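Grant Progress Report: Textile Reuse and Laundering Trial, Hesthorpe
Reporting period ending August
Prepared by Piyumi Sarkar for the Nanayakkara Fund

1. Status

Work packages 1 and 2 are complete. Work package 3 (laundering cycles) is at cycle 13 of the planned series. Work package 4 (user sites) started late and is the only item marked amber. Spending is within the approved budget on all lines except water testing, which is discussed in section 5.

2. Background to the period

The previous report described the selection of cleaning cloths for the trial and the agreement with Grumar for access to its laundry plant outside production hours. The agreement was signed in the first week of the period. It gives the project one washer and one dryer from 6 p.m. until closing. The dryer was out of service for part of the period while a bearing was replaced, and loads were line dried during that time. Line-dried cycles are flagged in the data and will be analyzed separately. They will not be pooled with the tumble-dried cycles unless the difference in mass loss is below the threshold set in the protocol.

3. Laundering cycles

The trial stock is 400 cloths, divided by fiber blend and edge finish. Each cloth carries a heat-sealed number. After each cycle a fixed subset is conditioned overnight, weighed, and checked for edge fraying, seam failure, and shrinkage along both axes. Lint is collected from the filter, dried, and weighed by load.

Mass loss was highest in the first three cycles and has since leveled off for the heavier fabrics. The light open-weave group is still losing mass at each cycle and will probably be withdrawn before the end of the series. Bound edges have performed better than overlocked edges. Most failures in the bound group have been at the hanging loop, where the stitching passes through the binding and only one layer of fabric. Loop failures do not end the useful life of a cloth at most sites, but two site managers asked for them to be recorded because their cloths are stored on hooks.

Detergent was changed once, at cycle 6, when the supplier discontinued the original product. The replacement has a similar pH at working dose and a lower surfactant content. Dose was adjusted according to the supplier's sheet. No step change is visible in the mass data at that point, although the lint figures for the following load are slightly high.
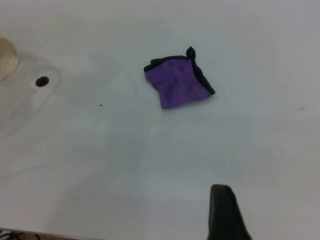 Purple cloth with black edge binding and loop.

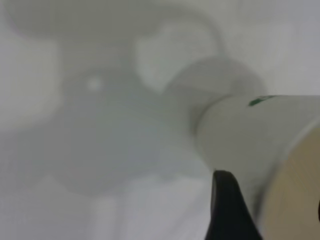

Shrinkage results are less settled. Measurements by two operators differed by more than the expected change per cycle, and the cause was traced to how firmly the cloth was flattened before measuring. A weighted glass plate is now used. Earlier readings have been kept in the file but are excluded from the summary table, so the shrinkage series effectively begins at cycle 4.

4. User sites

Of the 14 sites approached, nine have agreed to take part. Granari confirmed that its two kitchens can join once its hygiene review is finished. Sites receive a sealed bag of numbered cloths each week and return the used ones in the same bag. Return rates have been acceptable at the offices and poor at the sports hall, where cloths are used by several clubs and no one person collects them. A lidded bin has been placed beside the equipment store. If returns do not improve by the next report, the sports hall will be dropped and its allocation moved to the library.

5. Budget

Water testing was costed for monthly samples. The laboratory now applies a minimum charge per batch, so samples are being frozen and sent every second month. The overspend will be covered from travel, where little has been claimed. No change to the total award is requested.

6. Risks

The main risk is loss of evening access at the laundry if production hours are extended before winter. A smaller machine at the Hesthorpe depot could complete the series, but its drum size would require a new load ratio and a short comparison run.

7. Next period

Complete the laundering series. Begin tensile tests on withdrawn cloths. Issue the site questionnaire, which has been cut to one page following comments on the draft. Submit the interim data set with the operator notes attached.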